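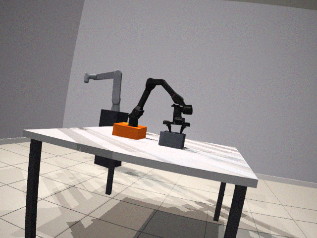 Packing crew at Ukus try out their new robot bench on screen first

2019-08-03

Staff at the Ukus kitchen goods warehouse have spent the summer getting to know two robot arms they haven't yet shared a room with, and by all accounts they're having a very good time of it.

The arms will work at a new packing table, picking up boxes and setting them down for the people who fill and label the orders. Before anything is bolted to the warehouse floor, the whole table has been built as a computer model. Packers take turns at a screen in the canteen, watch a job run through, stop it wherever they like and say what they'd change. In the current version the black arm does its work up on the tabletop, with an orange box and a grey one, while the grey arm has its own pedestal on the floor behind.

The model comes from Zokura, a small firm that builds practice versions of workplaces. It was commissioned by Lejla Đorđević, who runs the packing hall and started out on the benches herself.

"I wanted the crew to pull it to bits while it's still cheap to pull to bits," she said. "Moving a table on the screen takes a minute. Moving a real one with the power and the air lines in takes a weekend and a lot of swearing."

And pull it to bits they have! A sheet of paper pinned up by the kettle in June for suggestions was full before the first week was out, so a second one went up beside it, and then somebody brought in a notebook. The crew asked for more room to walk past with a trolley, a stop button that can be reached from a stool, and a slower speed for the first hour of the early shift (this last one was underlined by several different pens).

Amra Grgić has packed at Ukus for longer than most and was not keen at the start. Her wrists have given her trouble for years, and the heavy boxes are the worst of it. On a busy day the hall sends out some 3000 parcels, and a good share of the boxes get lifted more than once before they leave.

"My first thought was, well, that's me finished then," she said. "Then I sat down with it and I got quite bossy. I told them the box was in the wrong place for anybody under six foot. The next time I looked, they'd moved it. I've never had a machine moved for me before."

Ukus says no jobs will go when the table arrives. Two packers on each shift will be trained to run it and will be paid at the higher rate that goes with the training. The rest of the crew will rotate through the table so that the lifting, and the sitting down, is shared out. What does change is the order of the day. Boxes will come forward in batches of 30, which means the packers have to agree on breaks together where they used to slip off when it suited them. That has been the liveliest subject in the canteen, and it isn't settled yet.

Dušan Vasić of Zokura has been coming in on most of the practice days with a laptop under his arm. He has run 556 test jobs on the model so far and keeps a list of the ones the packers objected to.

"They spot things I'd never see," he said. "I look at whether the arm gets to the box. They look at where the person is going to put their tea, their tape gun and their elbows. I've changed more in this one than in any model I've done, and it's much the better for it."

One of his favourite changes came from Jasmina Berisha, who joined the hall last year straight from college. She noticed that the label side of the box would end up facing away from the packer and asked for the whole job to be turned round. It sounds a small thing – but turning a full box by hand is just the sort of twist the table is meant to save people from.

Jasmina has since put her name down for the training and is learning to set up simple jobs herself. She practises in her lunch hour, usually with a few people leaning over her shoulder giving advice, some of it useful.

There are still things to sort out. The night shift has had far less time with the model than the day shift, and has said so. Extra sessions are being laid on for them this month, starting at the beginning of the shift so that nobody has to stay late. The question of who gets called when the table stops at four in the morning is also open.

The real table is due to go in at the far end of the hall, next to bay 3, once the crew have signed off the layout. Families will be invited in to see it running on the first open afternoon. Until then the screen stays in the canteen, and anyone on the Ukus staff can have a go, packers or not. Ask Lejla for a slot.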